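Ticket 296 – Exportação Undeo – Encomendas
Estado: aguarda resposta
Aberto em: 21 de outubro de 2018
Instalação: Ivmont, armazém Landry

Bom dia. Desde a atualização de setembro, o relatório de encomendas exporta as datas com o dia e o mês trocados. Acontece só quando o ficheiro é aberto no computador da receção. No ecrã do programa as datas ficam corretas.

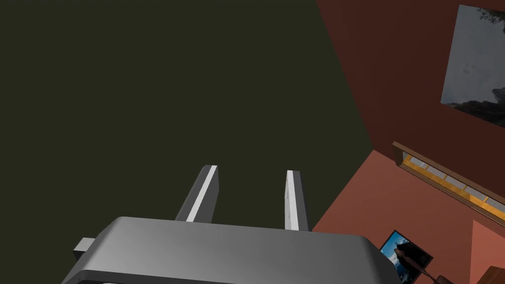 Anexo 1: garra cinzenta, imagem de simulação

Já fiz o seguinte:
Mudei o idioma do Undeo para português e reiniciei. Sem efeito.
Apaguei o modelo Butach e importei de novo. Sem efeito.
Exportei em CSV, com separador ponto e vírgula. As datas vieram bem em 2 ficheiros, mas em 3 outros continuam trocadas. 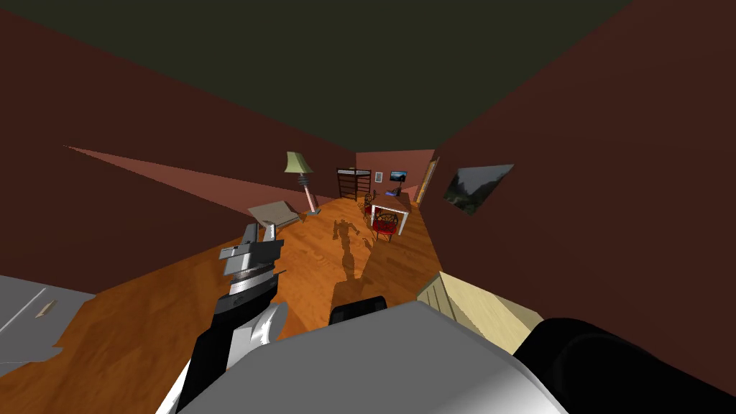 Peço também que confirmem se a versão 5 do modelo guarda o formato regional do utilizador ou o do servidor. Nas definições encontrei os dois campos e não compreendo qual tem prioridade. Por enquanto corrijo as datas à mão, antes de enviar a lista aos fornecedores.

Agradeço a vossa atenção.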